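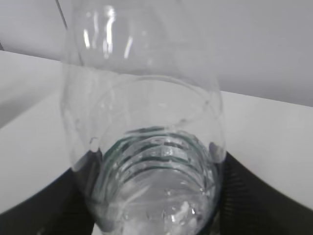 Betreff: Re: [robotik-ag] Flaschenaufgabe läuft, Anmeldung Wettbewerb
Datum: 2022-02-27
Von: Hedvig Eklund
An: robotik-ag

Hallo Ülle, hallo alle,

danke für den Zwischenstand. Ich antworte zwischen den Zeilen, wo ich etwas zu sagen habe, und bin vorab so frei, die Stimmung ein wenig zu drücken.

Ülle Dambrauskienė schrieb:
> Liebe Liste, die Flaschenaufgabe können wir
> als erledigt betrachten. Der Kivi greift die
> durchsichtige Flasche jetzt zuverlässig,
> auch mit Wasser drin.

"Zuverlässig" hätte ich gern etwas genauer. Wie viele Versuche hintereinander, von wie vielen verschiedenen Startpositionen, und wer hat die Flasche hingestellt? Wenn es jedes Mal dieselbe Person war, dann steht sie auch jedes Mal ungefähr gleich, ob man das will oder nicht. Ich habe mir das Protokoll im Ordner angesehen, und da steht bei der Spalte "Startpose" durchgehend "Mitte". Das ist für mich keine Angabe.

> Die Kamera am Handgelenk reicht völlig aus,
> die zweite von oben brauchen wir nicht mehr.

Das glaube ich vorerst nicht. Auf dem Bild vom Handgelenk sieht man bei klarem Kunststoff vor weißem Tisch und hellgrauer Wand fast nur Glanzstellen und ein paar graue Konturen. Was gut zu erkennen ist, sind die Rillen unten, durch das Wasser hindurch, und die beiden schwarzen Finger. Meine Vermutung ist also, dass das Netz die Rillen im Wasser gelernt hat und die Flasche gar nicht so sehr. Prüfen lässt sich das leicht: Wasser raus, gleiche Flasche, gleicher Tisch. Dann eine glatte Flasche ohne Rillen. Wenn beides klappt, nehme ich alles zurück und bringe Kuchen mit.

Außerdem wüsste ich gern, was passiert, wenn der Tisch im Wettbewerb nicht weiß ist. In der Ausschreibung steht dazu nichts, und wo nichts steht, rechne ich mit Holzmaserung und Sonne von der Seite.

> Wir haben 609 Aufnahmen gesammelt, angepeilt
> waren 600. Das Training auf dem Imano-Rechner
> ist über Nacht durchgelaufen.

Schön, dass ihr über dem Soll liegt, die Fleißarbeit sehe ich durchaus. Aber woher kam die Zahl 600 eigentlich? Soweit ich mich erinnere, hat sie beim ersten Treffen jemand in den Raum gestellt, und seitdem ist sie ein Ziel. Mir wären weniger Aufnahmen mit wechselndem Licht und wechselndem Füllstand lieber. Sind die abgebrochenen Versuche mit drin oder aussortiert? Und welche davon habt ihr zum Testen zurückgehalten? Falls keine, dann bitte die Trefferquote vorerst nirgends hinschreiben, schon gar nicht in die Anmeldung.

> Die Greifkraft steht auf Stufe 8, damit
> rutscht nichts.

Mag sein. Damit wird eine dünnwandige Flasche aber auch eingedrückt, und bei offenem Deckel haben wir dann das Wasser auf dem Tisch und im schlimmsten Fall im Stecker. Der Jurkell-Greifer meldet den Fingerabstand, also schreibt ihn doch bitte mit. Dann sehen wir, ob sich die Finger nach dem Zugreifen noch weiter schließen. Ich würde bei Stufe 2 anfangen und hochgehen, bis es hält.

> Ich schlage vor, wir melden uns für die offene
> Klasse an und nehmen das Eingießen gleich
> dazu. Frist ist Anfang März.

Hier bin ich klar dagegen. Greifen und Eingießen sind zwei Aufgaben, und die zweite haben wir kein einziges Mal am Gerät gesehen. In der Simulation schwappt nichts, der Füllstand ändert sich nicht, und der Becher steht, wo er stehen soll. Wir hatten das Thema schon beim Prisside-Projekt, da stand auf dem Plakat "sortiert selbstständig", und dann hat jemand von uns den halben Nachmittag mit der Hand nachgeholfen. Die Jüngeren in der AG haben das sehr wohl gemerkt.

Mein Gegenvorschlag: Anmeldung in der Einsteigerklasse, nur Greifen und Abstellen. Beim nächsten Treffen machen wir eine Testreihe, bei der die eine Hälfte der Gruppe die Flasche hinstellt und die andere am Rechner sitzt und nicht hinsieht. Jeder Versuch wird aufgeschrieben, auch die peinlichen. Die Kamera von oben bleibt montiert, sie frisst ja kein Brot.

Zwei praktische Sachen noch:

Die Logdateien im Ordner heißen "neu", "neu_neu" und "final_wirklich". Bitte umbenennen, ich weiß sonst nicht, worauf sich das Protokoll bezieht.

Und wer hat den Schlüssel zum Materialschrank? Die Ersatzauflagen für die Finger liegen da drin.

Ülle, nimm's mir nicht übel. Ich will ja auch, dass das Ding funktioniert, ich möchte es nur vor der Anmeldung wissen und nicht danach.

Viele Grüße
Hedvig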